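线缆这点事,以及我为什么不信“免维护”

阅读时间:5 分钟

上次写夹爪标定的那篇,有人留言问我线是怎么走的,顺便问我是不是对厂家有偏见。有。但线的事值得单独写,因为这台双臂机从二月到现在,花在线上的时间比花在标定、网络、软件升级上的加起来还多,而说明书里讲线的部分只有一页,其中半页是安全标志。

先把背景说清楚。机器本体是 Wultamel 的,两条臂,装在一个底座上。夹爪是后配的,Chacko 出的套件,自带驱动,线从外面走。上层软件是 Mistska,负责调度和记日志。三家的东西凑在一起,三家的宣传页上都写着“免维护”或者意思差不多的话。我的理解是,这三个字的意思是“维护的人不归我们发工资”。

机器放在 Wuseldale 那边的一套带厨房的屋子里,我和 Rajeshwari Kandasamy 轮着照看。她比我有耐心,也比我客气,所以跟厂家写邮件的一般是她。我负责拧螺丝和抱怨。

症状是这样的:左爪偶尔掉线,掉一下,马上又回来。Mistska 的日志里记一条“设备重连”,等级是提示,连警告都算不上。动作如果正好没用到夹爪,什么事都没有;如果正好在闭合,手指就停在半路,等一会儿再继续。看日志的人会以为它在思考。

厂家的第一反应是固件。固件当然升了,升完还掉。第二反应是供电,让我们换一个插座。我换了插座,为了表示配合还换了插线板,照样掉。第三反应是让我们把日志打包发过去,然后就没有第四反应了。

我不爱看汇总图表,就把原始日志导出来一条一条筛。左爪的重连记录有 289 条。Mistska 的健康页上,同一段时间显示的是一个绿色的圆点。我去翻了文档,绿色的定义是“当前在线”。也就是说它只看你打开页面的那一瞬间。一个掉线后马上自己回来的设备,在这套逻辑里永远是绿的。我给他们提了意见,回复说会转给产品团队。我对产品团队没什么指望。

后来是 Rajeshwari 想到把重连记录和关节角对到一起看。这个活不难,就是烦,两边的时间戳格式不一样,还差着一个固定的偏移。对完以后很清楚:绝大多数掉线都发生在腕部转到靠近一侧极限、同时肘部又打得比较开的时候。手臂收着的时候几乎不掉。这就跟固件没什么关系了,固件不知道肘部在哪儿。

于是拆线。做法很土:断电,手动把臂摆到那几个角度,用手捏着线一截一截地摸,看哪里绷、哪里折。万用表接在两端,另一个人慢慢转腕。转到某个位置,表就开始跳。折点在夹爪插头后面一点,外皮上什么都看不出来,里面的芯已经断了一部分。外皮完好这一点我要强调一下,厂家的巡检表上关于线缆的唯一一项就是“目视检查外皮有无破损”。按那张表打勾,这根线可以打勾到它彻底断掉为止。

换线之前我们重新看了一遍它干活时的姿态,重点看要伸进低处和要贴着边走的那些动作。 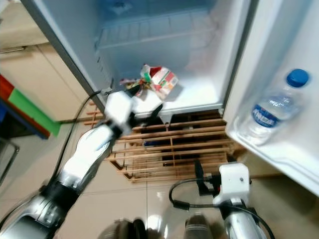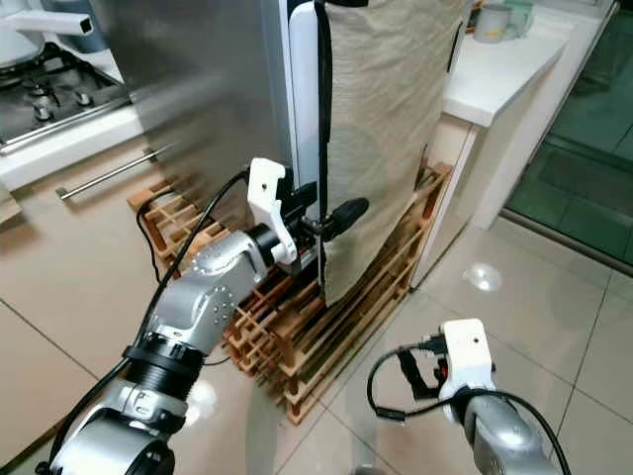
线留多长,是这件事里我最不愿意听别人给标准答案的地方。Chacko 的安装说明写的是“预留适当余量”,这句话跟没写一样。留短了,腕一转就把插头往外扯;留长了,那一圈多出来的线会在空中晃,碰到什么就挂什么。冰箱开着门、左臂往里伸的那张,黑线从夹爪附近绕出来,经过腕的左侧往下走,旁边是柜体的边,下面就是一排木条架子,木条之间全是缝。右臂那一圈甩得更宽。这种地方要是线环再大一点,我是不放心让它自己跑的。夹着黑色锥形件的那张也一样,线从夹爪顶上绕出来,顺着左臂外侧下去,右边不远处垂着一块米色的布。布比木条还讨厌,硬东西挂住了会有明显的阻力,控制器多少能察觉;软的东西会跟着走,走到哪里才绷紧,谁也说不准。

我们的办法是放弃“一个合适的长度”,改成分段固定。具体怎么弄,写在下面,供参考,也欢迎来骂。

先把臂手动摆到工作里真正会用到的最展开的姿态。注意是会用到的,别拿关节的理论极限去量。Wultamel 的样本上给的关节范围很漂亮,照那个范围留线,平时会多出一大截来没处放。我们先在软件里把腕部的行程收窄了,再按收窄后的范围量线。厂家的支持人员听说我们限了行程,口气有点受伤,说这样浪费了机器的能力。我说那部分能力我们一次也没用到过,用到的时候都是规划器在犯傻。

固定点设在每个关节的两侧,关节正上方不设。两个固定点之间的线留成一个缓弯,让它在转动时改变弯的形状,不要让某一点反复折。固定用的是魔术贴绑带,不用尼龙扎带。扎带勒得死,勒的地方就是下一个断点,而且每次改都得剪,剪的时候总有人手抖剪到线(我)。绑带下面先缠一层布胶带,免得在光滑的外壳上打滑。这层胶带不好看,反光的金属臂上缠着一圈布胶带,来参观的人都会多看一眼。随他们看。

靠近夹爪的最后一段单独处理。插头本身不能受力,这一点 Chacko 自己也承认,但他们的套件里没有给任何卸力的零件。我们在夹爪后面先把线压住一次,压住以后再往外绕那个圈。这样拉扯力落在压的地方,插头只是插着。压的时候手要轻,压到线推得动但不会自己滑就行了。第一次我压太紧,等于自己造了一个折点,重来。

圈的方向也有讲究。我原先让它朝外鼓,觉得离关节远一点安全。Rajeshwari 不同意,她说朝外鼓的圈最先碰到东西。我们为这个争了一个下午,最后各弄一条臂,左臂按她的,右臂按我的,跑了一阵再看。结果右臂那根的外皮上有擦痕,左臂没有。我仍然认为右臂干的活更容易擦到,样本也就这么两条臂,说明不了什么。但右臂现在也在照她的方法改了。

绑完以后是慢速过一遍。我们把平时的动作挑几个最别扭的出来:往低处伸的、手臂横着扫的、两只手靠得很近的。两只手靠近这种情况以前漏掉了,单臂测的时候线好好的,两条臂一起动,这边的线圈正好往那边夹爪的路上去。Mistska 的碰撞检查不管这个,它的模型里只有臂和夹爪,没有线。我问过能不能加,回答是可以自己加一个包络体。我加了,加完规划器有一半的路径算不出来,只好又撤掉。所以目前的碰撞检查对线来说等于没有,靠的是人眼和手边的急停。

慢速走的时候,一个人看屏幕,一个人看线,不要互换,也不要一个人兼着看。看线的那个人不用管任务做成没做成。这条是吃过亏以后定的:任务本身太吸引注意力了,大家都盯着夹爪去看它抓没抓住,线在后面绷成一条直线都没人发现。

费用方面,原厂线要等,而且整根连插头一起卖,不拆。我自己压了一根备用的,料钱很少,时间花得不少。自己做的线能不能用?能用,但我不敢说寿命,也不建议做了一根就觉得厂家都是骗子。原厂线的插头外壳确实比我那个结实。我对它的意见在于价格和那句“免维护”,东西本身还行。

现在的保养节奏是每 5 周把两条臂的绑带全部松开重绑一次,趁机捏一遍线。5 周这个数没有什么依据,是排班排出来的,我们正好那时候要停机擦导轨和清地面。要是哪位有靠谱的弯折寿命数据,并且是在这种走法下测出来的,请发给我。厂家样本上那种在专用试验台上匀速来回弯的数据就不用发了,我见过,半径大得能绕过一只水桶,跟腕部那点地方没有关系。

巡检表我们也改了。“目视检查外皮”那一项留着,后面加了一项:断电,手动转腕,两端接表,看有没有跳。再后面加了一项:导出重连记录,数一下。Mistska 升级以后据说健康页会显示历史状态,我看了更新说明,写的是“更直观的设备健康体验”。等我看到页面上真的出现一个黄点再说。

换线到现在,左爪的重连大概还有 2 条,都在刚上电的时候,我觉得跟线无关,Rajeshwari 觉得还要再看。邮件里厂家已经把我们的工单关了,关闭理由写的是“固件升级后问题解决”。她准备回一封信,客客气气地请他们重新打开。我本来也想回一封,被她拦住了。

有几样东西还没弄完。底座里面那一段线我没动过,要拆盖板,盖板上有一颗螺丝的头已经滑了,滑丝的不是我。右臂按新方法改了一半,腕那边绑好了,肘部还是老样子。还有夹爪外壳上那个小孔,我一直想拿来做卸力的固定位,但 Chacko 的图纸上没标它的用途,问了也没回音,暂时先不碰。

下一篇写急停按钮的延长线,也是说明书里一句话带过的东西。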